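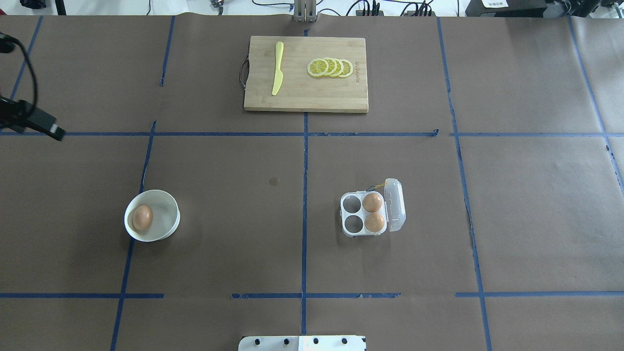
Xuelian Hao wrote to me in February that cooking lessons in primary schools are a lovely extra, but that reading must come first. I agree about reading! Where I part company is the word "extra". A recipe is reading (with a soup at the end of it), and halving one is the best fractions lesson I know.

At Prustton, where I taught for 19 years, our shyest readers would fight to read out the method for leek pie. We spent 50 pounds a term on ingredients and I never grudged a penny. Give every class one afternoon a fortnight, let them chop, let them burn a few things, and please let them write the recipe down afterwards, spelling mistakes and all.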